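Démontage d'un poste fixe au format tour : mode opératoire de l'atelier

Service du matériel informatique, atelier de reconditionnement Briltholm
Version du 30 janvier 2025
Rédaction : Manee Sriwong. Relecture technique : Ismael Cavalcanti.

Objet

La présente fiche fixe la marche à suivre pour l'ouverture et le démontage partiel des unités centrales au format tour reçues à l'atelier. Elle concerne les postes destinés au réemploi ainsi que ceux dont seules certaines pièces seront conservées. Les ordinateurs portables et les serveurs en baie relèvent de fiches distinctes.

Elle remplace la note de septembre, dont les dispositions relatives à l'étiquetage des barrettes de mémoire ne sont plus applicables.

Matériel nécessaire

Un tournevis cruciforme de taille moyenne, à pointe non usée.
Un bracelet antistatique relié à la masse.
Des sachets antistatiques de deux formats.
Un plateau compartimenté pour la visserie.
Des étiquettes adhésives et un feutre permanent à pointe fine.
Un chiffon non pelucheux, de l'alcool isopropylique et une spatule en plastique.
Un capot de protection pour support de processeur, lorsque le modèle en prévoit un.

Les vis de boîtier et les vis de disque n'ont pas toujours le même pas. Elles sont rangées dans des compartiments séparés dès leur retrait.

Avant l'ouverture

Relever le numéro d'inventaire et le reporter dans le registre Cirnus. Tout poste sans numéro est enregistré sous un numéro provisoire par l'agent d'accueil ; il n'est pas ouvert avant cette opération.

Placer l'interrupteur du bloc d'alimentation en position d'arrêt, débrancher le cordon secteur, puis maintenir le bouton de mise en marche enfoncé pendant quelques secondes. Retirer l'ensemble des câbles extérieurs, y compris les adaptateurs oubliés sur les ports arrière.

Dépoussiérer l'extérieur avec un chiffon sec. L'emploi de la soufflette est réservé au local de nettoyage.

Ouverture du boîtier

1. Coucher la tour sur le flanc, panneau amovible vers le haut.
2. Retirer les vis arrière ou actionner le loquet, selon le modèle. Faire glisser le panneau vers l'arrière, puis le soulever. Ne jamais forcer sur un panneau qui résiste : une vis est souvent restée en place.
3. Ranger le panneau à la verticale, sous la table, avec une étiquette portant le numéro du poste.
4. Mettre le bracelet antistatique et le fixer à une partie métallique nue du châssis.
5. Photographier l'intérieur avant tout débranchement et joindre la vue au dossier du poste.

Débranchement des câbles

Le grand connecteur d'alimentation de la carte mère est libéré en premier. Il convient d'appuyer sur le loquet et de tirer sur le corps du connecteur, jamais sur les fils. Le connecteur d'alimentation du processeur, plus petit, est traité ensuite.

Les câbles SATA se retirent dans l'axe. Certains comportent une languette métallique qu'il faut presser. Les fils du panneau avant (bouton de marche, voyants, haut-parleur) sont étiquetés un à un sur les cartes dont la sérigraphie est illisible.

Le faisceau libéré est rabattu hors de la zone de travail. Sur les boîtiers étroits, un lien de serrage provisoire évite qu'il ne retombe sur la carte.

Mémoire

Écarter les attaches situées aux extrémités du logement. Sur certaines cartes, une seule attache est mobile. La barrette se soulève d'elle-même de quelques millimètres ; elle est alors saisie par les bords et placée dans un sachet. Noter la capacité et la position d'origine sur l'étiquette.

Une barrette qui ne se soulève pas ne doit être ni basculée ni tirée par une seule extrémité. Vérifier d'abord l'ouverture complète des attaches.

Processeur

Cette opération est confiée aux agents ayant suivi la formation Quintero. Sur un poste utilisé récemment, attendre le refroidissement complet du dissipateur.

1. Débrancher le ventilateur du dissipateur.
2. Desserrer les fixations en croix, par demi-tours successifs.
3. Imprimer au dissipateur un léger mouvement de rotation afin de rompre l'adhérence de la pâte thermique, puis le soulever.
4. Relever le levier du support, puis le cadre de maintien.
5. Saisir le processeur par deux bords opposés et le lever verticalement.
6. Poser sans délai le capot de protection sur le support vide. Si aucun capot n'est disponible, signaler le support comme exposé sur la fiche du poste et n'y approcher aucun outil.

Les contacts du support sont la partie la plus fragile de la carte. Un seul contact plié suffit à faire passer celle-ci en pièces détachées. Sur les 1 603 cartes contrôlées lors du dernier exercice, 53 ont été déclassées pour ce motif.

Lecteurs et disques

Les berceaux à loquet ou à poignée en plastique se démontent sans outil. Le plastique vieilli casse facilement ; la pression s'exerce avec le pouce, à plat, en soutenant le berceau de l'autre main. Les disques sont remis au poste d'effacement, accompagnés du bordereau Porkera signé. Ils ne séjournent pas sur la table.

Repères à l'intérieur du boîtier

Barrette bleue dans son logement, entre les attaches blanches, à côté du faisceau noir et du fil orange :

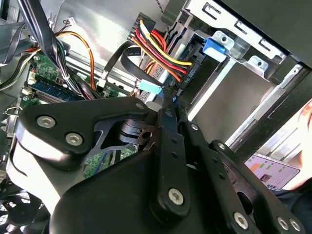

Tour couchée, support de processeur vide et cadre relevé ; bloc d'alimentation gris, câble SATA rouge, loquet et poignée bleus du côté des berceaux :
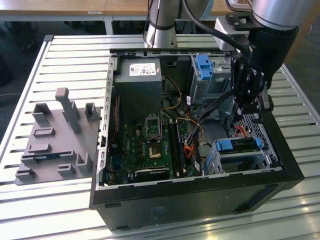
Contrôle et remise en stock

Les pièces conservées sont nettoyées, étiquetées et déposées dans le bac correspondant à leur catégorie. Les traces de pâte thermique sont enlevées à la spatule en plastique, puis au chiffon imbibé d'alcool. Aucun liquide n'est appliqué directement sur une carte.

Un bac ne reçoit pas plus de 32 sachets de mémoire. Au-delà, un nouveau bac est ouvert et numéroté à la suite.

Lorsque le châssis est destiné au réemploi, le panneau latéral est remonté avec sa visserie d'origine. Les châssis déformés ou dont un berceau est brisé sont orientés vers la filière métal après retrait du bloc d'alimentation. Ce dernier n'est en aucun cas ouvert à l'atelier, quel que soit son état.

Incidents

Toute chute de vis dans le boîtier impose de la retrouver avant de poursuivre. Il est permis d'incliner la tour, mais non de la secouer. Si la vis demeure introuvable, le poste est mis de côté avec la mention « visserie à rechercher » et n'est pas remis sous tension.

Les coupures, même légères, sont déclarées au responsable d'équipe. Les arêtes intérieures des tôles sont parfois vives, notamment autour des emplacements de lecteurs.

Les demandes de modification de cette fiche sont adressées à Ismael Cavalcanti, en indiquant la rubrique concernée et le modèle de boîtier.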